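Rendside Compact Countertop Dishwasher: Long-Term Review

The Rendside is a freestanding countertop dishwasher with a pump-fed tank, so it can run with no faucet connection. It has one rack, a fixed cutlery basket, a single lower spray arm and a built-in water softener. I bought it in December and have run it most evenings. The notes below cover installation, wash results, drying, the softener and power draw.

Installation

The unit ships with a fill jug, a drain hose, a funnel for salt and a faucet adapter. The adapter has standard threads and seated on the first try. The drain hose is too short for a sink more than one cabinet away, and Rendside says not to extend it. Plan the location around the hose first and the outlet second.

The four feet do not adjust, and the machine expects a level surface. Mine sits on a slightly sloped counter, so there is a thin rubber shim under the front right foot. Without the shim the door latch needed a second push.

Wash results

Most of the loads were ordinary dinner dishes with the usual mix of starch, egg and oil. The Normal program takes 90 minutes and handled all of it when the items were scraped first. Dried oatmeal in deep bowls was the weak point. Bowls nested at a shallow angle shield each other from the single spray arm, and the inner one comes out with a film. Load them facing the center and leave a slot open between each pair.
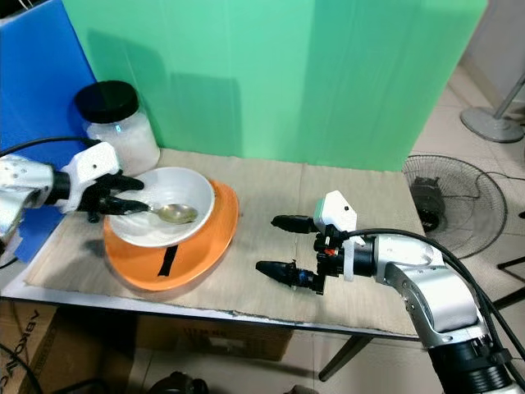 White bowl and spoon on an orange tray.

The Quick program skips the prewash and shortens the final rinse. It is suitable for glasses and plates with light soil. With powder detergent it left residue in the dispenser cup on several runs. With liquid it did not. Tablets are too large for the cup unless cut in half, and the manual does not mention this.

Cutlery is acceptable. The basket has no dividers, so spoons stack inside each other if they all go in handle down. Alternating them fixes the problem. Forks came clean in every position. Knives go in point down, and long ones hit the rack above and have to be washed by hand.
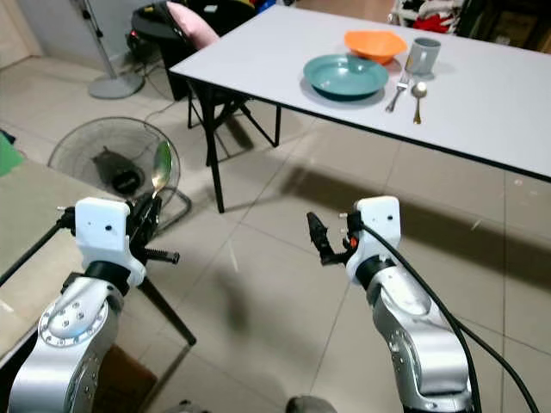
Drying is passive. The heater warms the final rinse, the pump drains the sump, and the door stays closed until you open it. Plates dry well if the door is opened soon after the beep. Plastic stays wet. Mug bases hold a pool of water because the rack wires are nearly flat; the older Grovden I replaced had a stepped rack that tipped the mugs and drained better. The Grovden also had a fan, which eventually failed, so I count this as a draw.

Water softener

The salt reservoir holds 500 milliliters and lasts up to 50 cycles at the middle hardness setting. The low-salt light works from a cycle counter and does not sense the contents, so it has to be reset by holding two buttons after a refill. Use coarse dishwasher salt only. Table salt packs down and can block the resin chamber.

The default hardness setting is too low for well water. I moved mine up two steps and the spotting on glasses stopped.

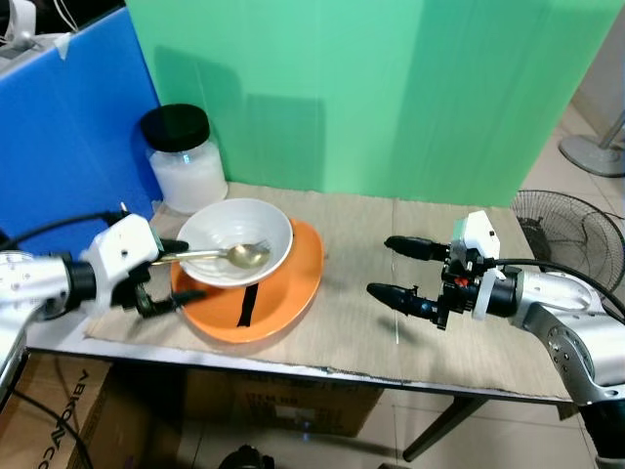 Rinse aid use is low. The dispenser has four positions, and position two was enough with the corrected softener setting. Position four left streaks on dark plates.

Power and noise

Peak draw on a plug-in meter was 1,213 watts, during the main wash heating stage. Do not share the circuit with a kettle or toaster oven. The drain pump is the loudest part of the cycle, with a short rattle as the sump empties. The wash itself is a steady low hum. On a hollow cabinet top the hum gets noticeably stronger, and a Skolton anti-vibration mat brought it back down.

Leaks and floor

The overflow sensor cuts the inlet and runs the pump. I tripped it once by overfilling from the jug. A small amount came over the door lip and reached the floor before the pump caught up. On tile this is a wipe-up job. On wood or laminate I would put a tray under the door.
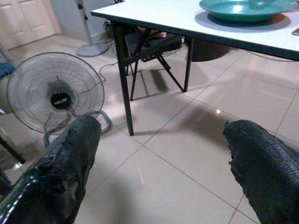
Beige ceramic floor tile with gray grout.

Alternatives

The Magesa is the closest competitor. It has an internal fan and a removable cutlery tray, but no softener, and the tank is slower to fill. For soft water the Magesa is the better buy. For hard water I would take the Rendside.

Pros: built-in softener, good results on plates and glasses, tank or faucet feed.
Cons: flat rack, short drain hose, small detergent cup, fixed feet.

Rating: 4 out of 5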